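Notes on the Closing Months of the Season

Readers of this blog will be aware that it has followed Brikwood Rugby Football Club since the club returned to the regional league, and that it normally confines itself to match reports and the publication of team lists. The present entry departs from that practice. With the fixtures complete and the final table confirmed, it seems proper to set down some observations on how the side was prepared, how its injured players were managed, and what the club may wish to consider before training resumes.

The league position does not need much discussion. Brikwood finished in the upper half of the table, lost 4 matches at home, and drew one away at Wemo in conditions that would have justified a postponement. The forwards were competitive throughout. The line-out, which gave cause for concern in the opening weeks, improved once the calls were simplified and the throwing was placed in the hands of one player. Those who attended regularly will have noticed that the scrum held its shape later into matches than it did a year ago, and credit for that belongs to the conditioning programme introduced before the first fixture.

The backs present a more complicated picture. Three different players wore the number 10 shirt before December, and the partnership between half-backs was never the same for more than a few weeks at a time. It is difficult to judge an attacking pattern when the people asked to carry it out are still learning one another's habits. The statistics kept by the club show that most of its tries came from close range, and that very few began inside its own half. This was a matter of policy as well as of personnel. Ieuan Humphreys, in his first full season as head coach, made clear at the pre-season meeting that he intended to play for territory, and the kicking game was organised accordingly.

Opinion among supporters has been divided on the point. The author's own view is that the policy was correct for the players available, and that it was followed too strictly after the turn of the year, when the ground was firmer than usual and the wings were fit. The home match against Jarman was the clearest instance. Brikwood kicked possession away on repeated occasions in the second half while holding a numerical advantage, and the visitors were able to clear their lines and wait for the penalty that won them the game.
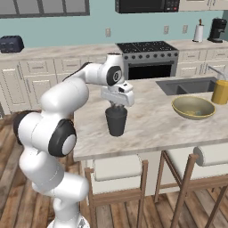 BRIKWOOD, 12 May 2018

The annual review evening was held at the clubhouse and was well attended. The published accounts of such evenings tend to be brief, and the following is offered as a fuller record for members who were unable to be present.

Mr Humphreys spoke first. He thanked the players for their attendance at training and acknowledged that the shortage of experienced backs had influenced selection. He stated that he would remain in post for the coming season and that he expected the squad to be larger. He declined to name any player with whom the club was in discussion, and the meeting respected this.

The greater part of the evening was given over to the report on player welfare, which was presented by Ludger Tiedemann, the club's physiotherapist. His report covered every injury that caused a senior player to miss a fixture. There were 14 in all. Hamstring and calf strains made up the largest group, followed by injuries to the shoulder. Mr Tiedemann drew attention to the fact that the muscle injuries were concentrated in the period following the winter break, when two rearranged fixtures were played in close succession. He recommended that the club should in future oppose the scheduling of midweek matches wherever the league regulations permit it to do so.

He also dealt at some length with the management of head injuries. Any player removed from the field for assessment had been required to complete the full return protocol, regardless of the outcome of the first examination or the importance of the next match. On one occasion this meant that the captain was unavailable for the visit to Idenora. There was some murmuring about it when the team was announced, and the match was lost. Mr Tiedemann told the meeting that he would make the same decision again, and he was applauded.

It would be welcome if the weekly availability list were published in a more consistent form. At present a player may be described as "doubtful", "carrying a knock" or "to be assessed", and it is not evident that these expressions have distinct meanings. A supporter who intends to travel some distance is entitled to know whether a player trained fully, trained in part or did not train. Several clubs in the division already provide this information two days before a fixture, and the additional work involved would be slight. The suggestion was put to the meeting from the floor and was noted for consideration.

On attendance, the club reported its largest crowd of the season as 1,604, for the local fixture against Wemo. The smallest was 400, on an afternoon of continuous rain. The difference between those two occasions is considerable, and a number of members asked whether the kick-off time might be brought forward in the winter months to suit families and those relying on the last bus. The club has agreed to raise the matter with the league.

There was also a short exchange regarding the second team, which completed its fixtures with a depleted squad and on two occasions borrowed front-row players from the opposition in order that the match could proceed. The willingness of those opponents deserves to be recorded. It must be said, however, that a second team in this condition cannot perform its purpose, which is to have players ready when the first team requires them. When the first-choice hooker was injured at Jarman, his replacement had not played a competitive match for five weeks. Mr Humphreys accepted the criticism and said that a joint training session for both squads would be introduced.

The question of the pitch was left until last and was dealt with quickly. Drainage work will be carried out at the clubhouse end during the summer, and the ground will be closed to all users while the new turf is established. Pre-season training will therefore begin on the school field, by arrangement, and members are asked to use the lower entrance and to leave the gateway clear.

Fixtures for the new season have yet to be issued. They will be reproduced on this blog when they are received, together with the travel arrangements for away matches. Corrections to the injury figures or to the attendance figures given above may be sent to the author by the usual means, and any amendment will be entered at the foot of this page.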